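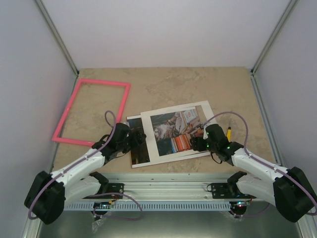 Covadonga Cuesta has been writing letters to strangers since she was 17, and she still gets a little jumpy when the mail truck turns onto her street in Clitmont. "It could be anything!" she says. "A recipe, a complaint about somebody's goat, four pages on the weather." I'd come to talk about the letter exchange she started, and we got stuck for a good half hour on what people tuck inside the envelope. Pressed leaves, bus tickets, drawings by the grandkids. Some of it begs to be put up on a wall, and an empty pink picture frame like that one, lying there with nothing in it, makes her want to go straight to the shoebox and pick something out.

The exchange has 500 members now, and in all that time they have mailed one another 2390 letters that she knows of. She keeps the tally in a school notebook (blue ink for letters, green for postcards) and she let me leaf through it, which I loved. The first two names in it are her own and Olaia Sepúlveda's. They have never met.

"People ask if we're going to visit each other," Cuesta says. "Maybe. But I'd have to stop imagining her kitchen, and I'm very fond of that kitchen."

How do you write to someone you know nothing about? She laughed at that one. "Start with what you had for breakfast. I mean it. Then say what you were annoyed about. By then you're on page two and you've forgotten to be shy." She doesn't care about nice paper or good handwriting. One of her favorite correspondents, Saturnino Cantero, writes in pencil on the backs of old seed orders, and his letters take her an evening to make out. The latest came in March and ran to eleven sides, mostly on pruning pears.

She's still answering it.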